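Losside open day - quick notes before I forget it all

Got to the Losside pottery works at 10, which was too late. Parking lot full, had to leave the car up by the church in Wisbridge and walk down. Muddy. Wear boots if you go.

Entry is 3 dollars, kids free, and you get a paper map that is wrong about the restrooms (they're behind the glaze shed, not next to it).

Started in the clay yard. They dig none of it themselves anymore, it all comes in by truck, sits under tarps till spring. Our guide was Živko Karagiannis, 90 minutes without a sip of water, knew every pipe in the building. Best bit was the old bottle kiln. You can go inside, 94 steps if you take the gallery stairs too, and the bricks are glazed black from years of salt firing.
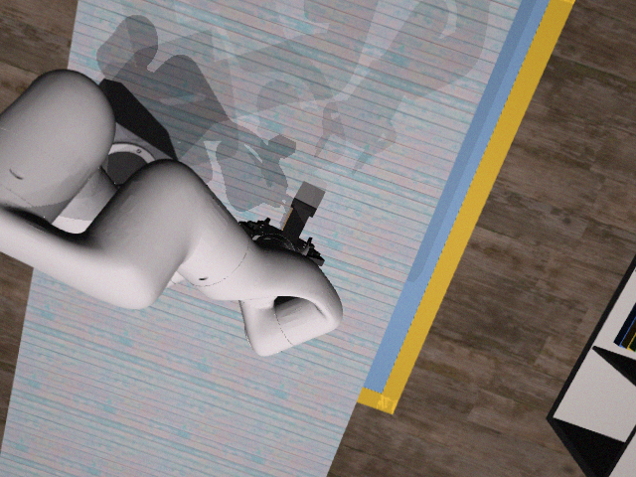 After that the casting room. Plaster molds floor to ceiling, some of them so worn that the handles come out lumpy and get tossed back in the slip tank. Got to pour a small jug. Mine leaked at the seam, my sister's was fine, no comment.

Lunch was soup in the canteen - leek, pretty good, bread ran out by 1. Sat with a couple who come every December for the seconds sale and had brought their own newspaper for wraping.

Decorating shop in the afternoon. The Gilbert pattern is the one everybody wants, blue leaves on a cream rim, still painted by hand. Four painters when I was there. They do 200 plates on a good day and Živko says the brushes only last a week.
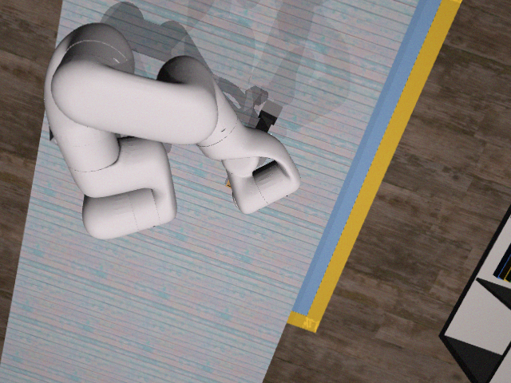 Image: Trikadus

Shop on the way out. Seconds are half price but check the feet, a couple of mine wobble. Got two bowls and a butter dish with no lid. Card machine was down so bring cash.

Missed the slide talk at 3:00, room was full. Next year I'll get there at 9 and do teh talk first.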